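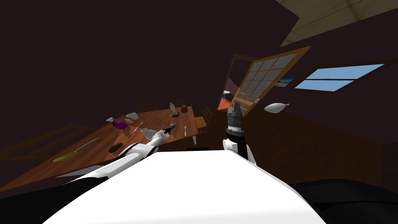
7.4 Base tilt fault (code 702)

Code 702 is raised when the mobile base leans further than the tilt limit while one or both arms are extended. The controller holds the arms where they are and stops the wheels. The fault can be raised on a real base or in the Bivside simulator, and the recovery steps differ only where stated. In the table-clearing scene the floor line runs diagonally across the head camera view, and the left gripper is held just above the tabletop near the white jug. A gripper held this close to the table must not be lowered or opened until step 5 has been completed. The view alone does not show whether the base has tilted or the camera mount has slipped, so both must be checked.

CAUTION: Do not press Resume while code 702 is showing. The arms will try to finish the last move using the old base position and may strike the table.

CAUTION: On a real base, keep clear of the side towards which it is leaning. Do not try to push it upright by hand.

Recovering from the fault

1. Press Hold on the Relter control panel. In the simulator, press Pause. Wait for the amber light or the word HELD.

2. Open the Status page and write down the base roll and pitch. Save the log before doing anything else. Up to 3,742 lines are kept, and the oldest are overwritten first.

3. Compare the base reading with the camera reading. If the base reads level and the camera does not, go to section 7.6 (Camera mount offset). If both show a tilt, carry on with step 4.

4. Look for loose objects. In the simulator, an object hanging in the air with nothing under it usually means that physics was paused part way through a contact. Note its name in the log.

5. Raise the gripper nearest the table straight up, using Jog at the slowest speed. Stop if the force reading rises.

6. Fold both arms to the Park position, one at a time, starting with the arm over the table.

7. On a real base, fit the lifting frame and lower the base until all wheels touch the floor. In the simulator, choose Reset Base. Do not choose Reset Scene, as this clears the contact record.

8. Wait 60 seconds for the tilt sensor to settle, then press Clear Fault.

Note: If code 702 returns as soon as it is cleared, check the floor height in the scene file. Scenes saved before the September release may place the base partly below floor level.

Note: A fault that occurs 2 times in the same scene must be reported with both logs attached. Send reports to Hryhorii Onyshchenko, Kirkegaard support desk.

Section revised 11th April. The tilt limit is set in section 3.2.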